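Friday, late

I came home at half past seven and did not cook. Bread, cheese, the last of the plums. It is October now and the kitchen is dark already when I put the key in the door, so I sat with the small lamp and did my accounts for the move, which I have been avoiding for many days.

The flat in Kirnau costs more than this one, but it has a real window in the bathroom and I can walk to work. After the deposit I have 1458 left. From this I must pay the van, and Vieira wants 300 for it with one man to help carry. I asked if it is cheaper without the man. It is 253. So the man costs very little, and I will take the man.

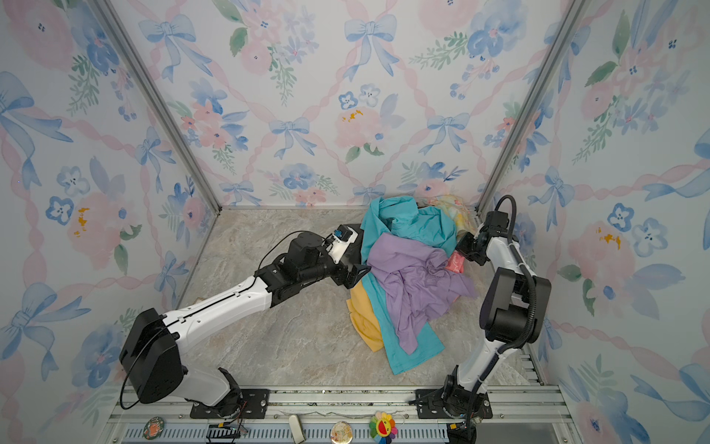
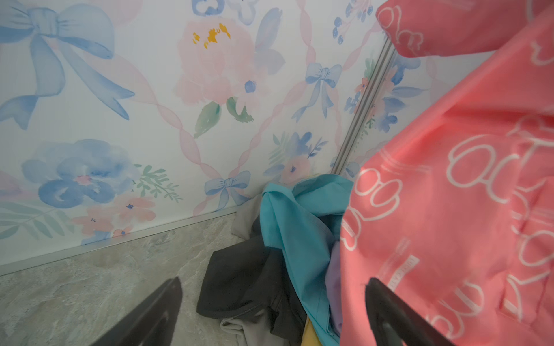 Bows and ribbons on the wallpaper, clothes on the floor.

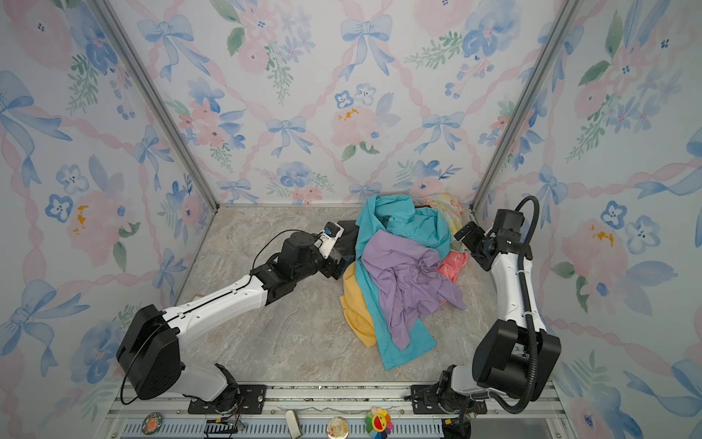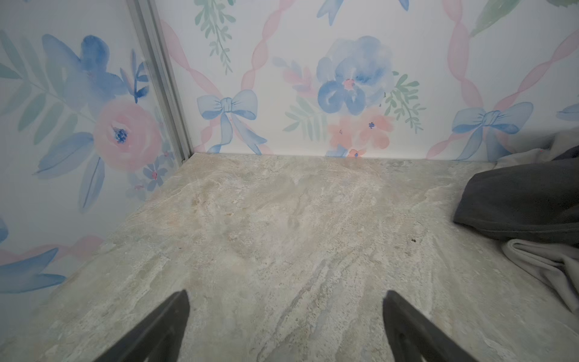 I have lived in this flat for six years and I thought I had few things. Then I opened the cupboard in the corridor. There were two irons in it. There was a box of letters from the time when I was learning the language, with my exercises inside, all the sentences about trains and the weather. I read them for almost an hour, sitting on the floor with my coat still on. In one exercise I wrote "I am boring in the evenings" and the teacher had put a small red line under it, and a smile. I kept that one. The rest went into the paper bin, and I felt a bit sorry when I heard the lid.

The bookcase will not come with me. It is a Vurnum, the tall model, and the back has been loose since the last move. I put a card for it on the board at the Skisero shop, near the tills, and asked 70. A woman telephoned this afternoon while I was in a meeting and left a message so fast that I had to listen to it three times. I think she wants to come on Sunday morning, but it could also be Monday. I will ring her tomorrow, after I have practised what to say. After all these years I still practise before the telephone.

My mother asked on the phone if I am happy about the new flat. I said yes, and then she asked again, in the way she has. I told her that I like the stairs here, and the baker, and that I know which step makes a noise. She said there are bakers in Kirnau too. It is true, I saw one next to the tram stop, but it was closed when I passed.

It is raining again and the gutter over the bedroom is dripping on the sill. I wrote to the landlord about it in spring. Now it will be for the next person to write.

For tomorrow: ring the woman, buy tape, ask at the post office how to have my letters sent on. Also return the drill to the neighbour downstairs, I have had it since the summer and I am ashamed each time I meet him at the door.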